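Holub Outdoor buys Brinlow transit shelter contract

Holub Outdoor has taken over the advertising contract for the Brinlow bus shelter network, ending a search that began in June when the previous operator said it would not renew. The deal covers 700 ad panels on shelters and benches in Brinlow and the neighboring town of Cliltwood. Terms were not released.

The contract runs for 14 years, with a review at the halfway point. Holub will clean and repair the shelters and pay the transit district a share of ad sales. The district keeps 80 panels for its own notices, including route changes and fare information.

Local advertisers have asked whether existing bookings will be honored. Holub says they will, at the rates already agreed, through the end of the current booking period. After that, buyers will move to the Holub rate card, which prices panels by location and season. Small businesses that buy fewer than five panels at a time can still book by phone. 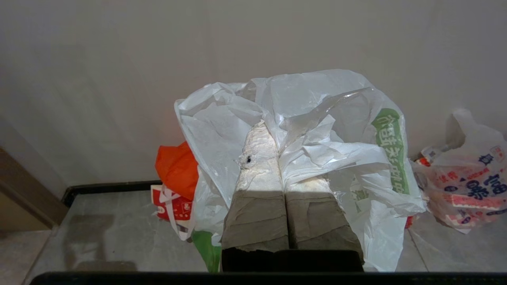 What changes for agencies

Agencies that place transit ads in Brinlow will need a new account. Artwork sizes stay the same for shelter panels, but bench ads move to a slightly wider format, and old bench files will be sent back for resizing. Proofs are due 18 days before posting. The old operator accepted them up to a week before, so schedules built on last year's dates should be checked.

Billing also changes. Invoices will go out when a campaign is posted - the old practice was to bill at the end of the run - and credit terms have to be set up again for every client.

Ulteo, the booking software used by several radio and print sellers in the area, will carry the shelter inventory later this fall. Until then, availability lists go out by email on request. The lists show panel number, street, direction of traffic and the next open date.
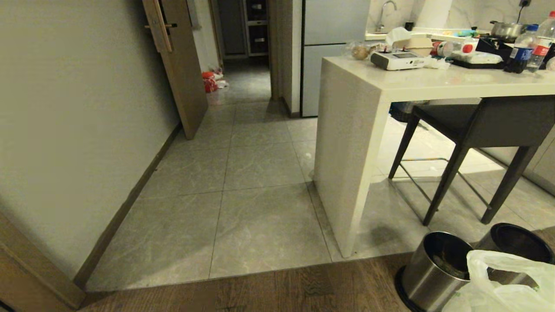 The district has also kept its rules on content. Tobacco and political ads are still not accepted on shelters, and alcohol ads cannot be posted on panels next to schools. Nonprofit groups get a reduced rate on unsold space, but the space can be reclaimed for a paid booking on seven days' notice.

Holub plans to add lighting to the downtown shelters first. No date has been set for digital panels, which would need separate approval from both towns.

Members with open bookings should have their contract numbers ready when they call. Questions about bench artwork go to the Holub production desk in Cliltwood.

Posted 2018-09-10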